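My New Novel, The Ferry to Skistby, Comes Out in August
For release 2022-01-16

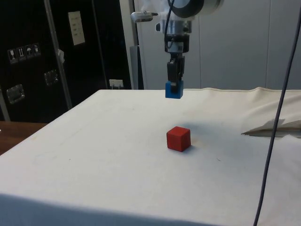
Hi, everybody! I'm Aleksandra Czerwiński, I write contemporary romance, and I've finally got a book to announce. The Ferry to Skistby will be published this August by Clesgate, in paperback and ebook, with the audio coming a little later (we're still listening to narrators, and I keep changing my mind).

If you read my last one, you know I left Hanna Wijaya standing on a dock with a suitcase and a very bad haircut. I got a lot of mail about that. Some of it was pretty stern! So this is Hanna's book, though you can start here without having read a word of the other one.

The story goes like this. Hanna has 19 days to empty her late grandfather's house on a small island, sell it, and get back to her job in the city. The only way on or off is a ferry run by Jonas Fero, who once promised to write to her and didn't. They were both 17 when that happened, so she really ought to be over it. She is not over it. He has a daughter now, a boat that needs a new engine, and a box of letters with her name on the front and no stamps.

I wanted to write a second-chance romance where the two people have a good reason to be mad at each other, and where talking about it once doesn't fix everything. They have to talk about it several times, usually while carrying furniture. There's an aunt who meddles, a storm (of course there's a storm), and a long chapter about soup that my editor tried to cut and then asked me to make longer. It's an open-door book but a fairly gentle one, and yes, the ending is happy. I would never do that to you.

Hanna's family is Indonesian on her father's side and her mother's people are islanders going way back, and a lot of the book is about which kitchen she feels at home in. I had two readers go over those chapters with me line by line, and they caught things I'd have been embarrassed about forever. My thanks to both of them are in the back of the book.

A few people have asked why it took me so long. The first draft had 180 pages set in the city before anybody even got on the ferry! I loved those pages. I threw out all but 7 of them, moved the opening to the boat, and after that the rest came along pretty quickly, at least by my standards.

Now the practical stuff. Clesgate will have advance copies for reviewers, bloggers and booksellers this spring, both print and digital. If you'd like one, write to the publicity desk at Clesgate, tell them where you post or where your store is, and say which format you want. Print copies go fast, so ask early if you can't stand reading on a screen. Book clubs can ask for the discussion questions at the same address, and I'm glad to join a club by video if our calendars line up.

I'm also free for interviews and guest posts from now through release. I'll talk about romance, islands, old letters, or soup for as long as you'll let me.

Preorders open when the cover is ready. I've seen the sketch, and Jonas's boat is on it, dents and all.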